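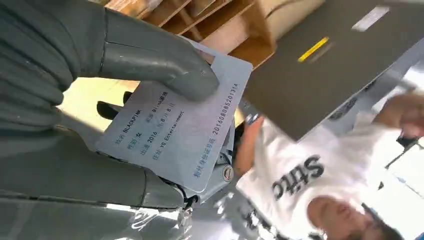
Rasha Smadi wants it added that the thumb should be closed last on thin, stiff items such as cards, and that anyone who closes it first will spend the morning picking cards up off the floor. Step 6 has been changed to match.

4.3 Setting the grip for cards and banknotes

Do this section after the arm has been homed (4.2) and before any sorting run is recorded. Allow 13 minutes for each hand. The Rodell controller must be on and the laptop connected.

1. Put the cardboard tray on the desk within reach of the hand. Do not tape it down yet.
2. Check that the cables under and beside the desk are clear of the arm's full swing.
3. Look over the cover on the forearm. It must not be caught in the wrist joint.
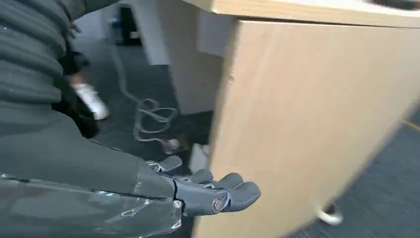
Fig. 4-5. Hand and wrist beside the desk, fingers slightly curled.

4. With the arm still, open the Istska grip page and choose Thin Items. The starting force value is 72.
5. Hold a card between the lower fingers and close them until they just touch it.
6. Close the thumb in steps of 8 until the card stays put when you let go. If it bows, go back one step.
7. Save the value under the hand's own name. Left and right are saved separately.

CAUTION: Keep your own fingers away from the thumb while the value is changing. The stop button must be within reach of the second person at all times.

Notes are handled differently from cards. They are soft and slide over each other, so use folded bundles for the first runs and lay them flat in the lower compartments of the tray.

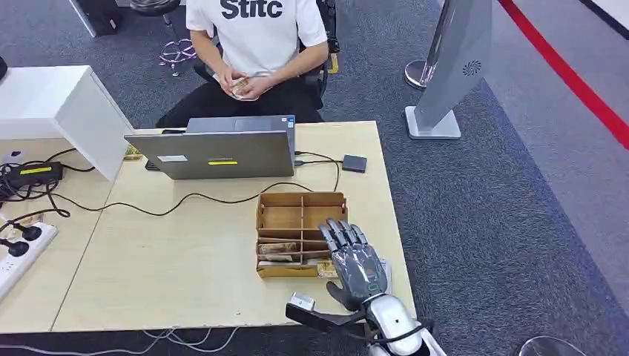

Bring the hand down over the tray at the slow speed only, and stop it before the fingertips reach the cardboard partitions. Mark this height as Tray Top. If the tray is moved afterwards, the height must be set again.

Note: Fingertip pads are replaced after 3,000 grips, or sooner if the rubber looks polished. Order them from Imhof using the part list in Section 9.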